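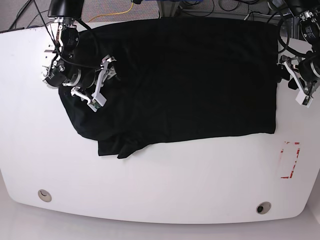
Department of Textiles and Apparel, Trundmont College

Figure 2. A dark garment spread on a white table, with folds remaining along the lower edge.

3.2 Wash procedure and wear diary

Black cotton T-shirts were bought in a single order from Cassim and handed out to 200 households in Jorkthorpe and Flasstead in June. Each household received two shirts and was asked to wash one at home as usual and the other only with the detergent we supplied. Wearers wrote down each wash, the water setting and whether the shirt was tumble dried or hung on a line.

Color loss was read at the chest, the left shoulder and the hem. Garments were laid out on a table before reading, as in Figure 2, and creased areas were smoothed by hand. Readings taken over a seam were thrown out and repeated. Trinh Doãn and Bok-nam Baek read every shirt separately, and I-seul Um settled any differences.

Line-dried shirts from Flasstead faded more at the shoulder than at the hem. The diaries do not record how long each shirt hung in direct sun, so we treat this result with care and return to it in Section 5.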